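Stop asking me to rate things

Bought a pack of lightbulbs on Friday. By the time I got home there was an email. How did we do? You sold me lightbulbs. You did fine. I haven't even screwed one in yet.

Then the dentist. Then the parking garage. Then the pharmacy, twice, becuase I didn't answer the first one. I went back through my inbox for October and gave up counting at 40. Forty requests for my opinion, in one month, from people who don't want my opinion. They want a nine or a ten.

And that's the part that bugs me. My friend Aishwarya Sundaram worked a phone desk for a year and anything under a nine went down as a fail. An eight! An eight is a good meal. An eight is a nice weekend with some rain. Over there an eight meant a talk with the supervisor.

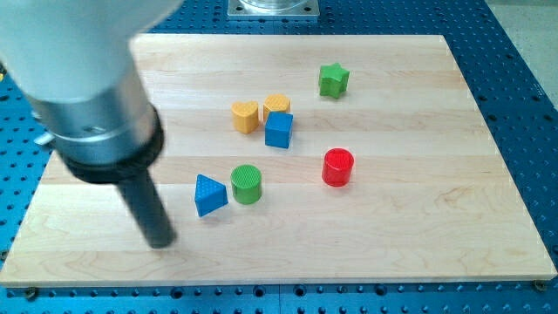

So now everybody knows the trick and everybody gives tens, or nothing, or a one when they're mad about the shipping. What's left to learn from that? The guy who fixed my sink practically begged me for five stars, standing in my kitchen, phone in hand. I gave it to him. Sink still drips a little. I'd do it again - he has rent to pay, and the number wasn't about the sink anyway.

I used to fill in the comment box. Once wrote a hotel 200 words on their shower door, real suggestions, took me half my coffee. Got back a thank you for my kind feedback. It was not kind.

If a store wants to know how its doing, it can look at who comes back. Or ask the cashier, she knows. Adelmo Galli has cut my hair for years and never sent me a survey. He looks at my face in the mirror when he's done. If I frown he picks up the scissors again.

Anyway, I've set up a filter. "Feedback" and "how did we do" go straight to the trash now.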